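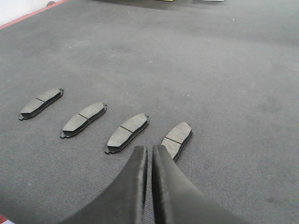
도로변 먼지 시료를 다루다 보면 타이어 마모 입자와 브레이크 마모 입자를 한 묶음으로 취급하는 글을 자주 보게 된다. 발생 위치가 비슷하고 둘 다 배기구에서 나오지 않는다는 점 때문이겠지만, 조성도 밀도도 거동도 다르다. 사진의 패드 네 개처럼 마찰면 한가운데에 좁은 홈이 하나 나 있는 형태라면 마모는 그 회색 마찰재 면에서 일어나고, 뒤쪽의 얇은 백플레이트는 정상적인 사용 범위에서는 디스크에 닿지 않는다. 입자의 출처를 따질 때 패드 쪽에서 먼저 봐야 할 것은 마찰재 배합이다. 물론 디스크 쪽 철 성분도 섞여 나오므로 철만 보고 패드의 기여를 계산하면 과대평가가 된다.

지난 2월에 Ulthorpe 쪽 우수관 유입구 두 곳에서 퇴적물을 받아 왔다. 한 곳은 신호 교차로 바로 앞이고, 다른 한 곳은 거기서 400 m 떨어진 직선 구간이다. 제동이 잦은 지점과 그렇지 않은 지점을 비교하는 것이 목적이었다. 교통량은 같은 도로라 크게 다르지 않다고 보았는데, 중간에 Hepburn 방면으로 빠지는 길이 하나 있어서 이 가정은 나중에 다시 확인해야 한다.

전처리 순서는 지난번 글과 거의 같다.

1. 자연 건조 후 2 mm 체로 걸러 자갈과 낙엽 조각을 제거한다.
2. 자석 분리. 철분이 많은 분획과 나머지를 따로 보관한다.
3. 나머지 분획을 과산화수소로 처리해 유기물을 분해한다. 온도는 올리지 않았다.
4. 비중액으로 밀도 분리. 떠오른 층과 가라앉은 층을 모두 남긴다.
5. 20 µm 필터로 여과하고 유리 샬레에 넣어 건조한다.

4번에서 가라앉은 층을 버리는 절차서가 꽤 많다. 포장재 계열의 가벼운 플라스틱이 대상이라면 문제가 없다. 타이어 입자는 노면 광물과 엉겨 붙어 있는 경우가 많아 원래 고무의 밀도보다 무겁게 나오고, 브레이크 입자는 금속 성분 때문에 대부분 바닥으로 간다. 도로 시료에서 상층만 분석한 결과를 '도로 기원 입자 농도'라고 적으면 제목과 내용이 맞지 않는다.

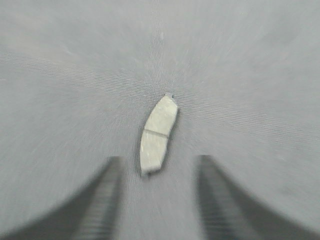

섬유 오염은 이번에도 골칫거리였다. 바탕시료 필터에서 섬유가 나오면 우선 작업복을 의심하고, 그다음으로 실내에 깔린 직물을 의심한다. 위 사진처럼 가는 실이 나란히 짜인 회색 천 위에 작고 옅은 색의 길쭉한 물체가 하나 놓여 있으면 눈으로도 구분이 되지만, 같은 회색 계열의 짧은 섬유가 필터 위에 떨어지면 현미경 아래에서도 시료 유래인지 실내 유래인지 판단하기 어렵다. 그래서 이번에는 실내에서 쓰는 직물마다 실을 조금씩 뽑아 적외선 스펙트럼을 따로 측정해 두었다. 시료에서 나온 섬유가 이 참조 스펙트럼과 일치하면 집계에서 제외하고, 제외한 사실은 기록에 남긴다.

이 방법에도 한계는 있다. 폴리에스터는 실내에도 있고 도로에도 있다. 스펙트럼이 같다고 해서 출처가 같은 것은 아니므로, 제외 기준을 엄격하게 잡을수록 실제 시료의 섬유까지 지우게 된다. 나는 색, 굵기, 스펙트럼이 모두 맞을 때만 제외한다. 굵기는 섬유당 세 지점을 재서 중앙값을 쓴다.

교차로 시료에서 적외선으로 동정된 고분자 입자는 272개였다. 검은색 고무질 입자는 여기에 포함되지 않는다. 카본블랙이 적외선을 흡수해 버려서 스펙트럼이 쓸 만하게 나오지 않기 때문이다. 타이어 쪽은 열분해 GC-MS로 따로 정량해야 하고, 그 분석은 Bratgate에 있는 외부 분석실에 맡겼다. 결과가 오기 전까지는 두 지점의 타이어 기여를 비교하지 않겠다. 직선 구간 시료는 과산화수소 처리를 한 번 더 해야 해서 아직 집계하지 못했다.

자석에 붙은 분획은 교차로 쪽이 눈에 띄게 많았다. 다만 이것을 곧바로 제동의 영향으로 읽을 수는 없다. 교차로 옆에 맨홀과 철제 배수 격자가 있고, 거기서 떨어진 녹 조각도 같은 분획에 들어온다. 녹 조각은 대체로 납작하고 층이 져 있으며, 마모 입자는 그보다 작고 모양이 불규칙하다. 형태만으로 나누는 것은 주관이 개입하므로 구리와 안티모니를 함께 측정할 예정이다. 구리를 줄인 배합의 패드가 늘면서 구리 하나만으로는 예전만큼 지표 역할을 하지 못한다.

이 사이트는 방문 통계를 위해 쿠키를 사용합니다. 계속 이용하시면 쿠키 사용에 동의하는 것으로 간주합니다. [동의] [설정 변경]

회수율 시험도 적어 둔다. 시중의 고무 분말을 체로 쳐서 입도를 맞춘 뒤 강열한 모래에 섞고 같은 절차를 거쳤다. 손실이 가장 큰 단계는 여과가 아니라 비중액을 옮겨 담는 단계였다. 분리 깔때기 벽면에 입자가 붙어 남는다. 벽면을 같은 비중액으로 두 번 헹구는 과정을 추가했고, 다음 시료부터 적용한다. 이미 처리한 교차로 시료에는 적용되지 않았으므로 두 지점의 조건이 달라지는 문제가 생긴다. 보관해 둔 교차로 시료의 절반을 다시 처리할지 검토 중이다. 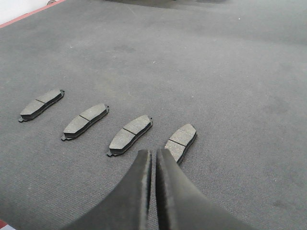 다음 채취 계획

Fasgate 하류 쪽 침전지 입구를 한 지점 추가한다. 우수관에서 나온 입자가 침전지에서 얼마나 걸러지는지 보려면 입구와 출구를 같은 강우에서 받아야 하는데, 출구는 수위가 낮을 때만 접근할 수 있다. 우선 입구만 채취해 입도 분포를 확인하고, 출구용 채취 용기는 스테인리스로 새로 맞춘다. 기존 용기의 뚜껑에 고무 패킹이 들어 있어 타이어 분석용으로는 쓰지 않기로 했다. 외부 분석실의 GC-MS 결과가 도착하면 정량 한계와 바탕값부터 따로 올리겠다.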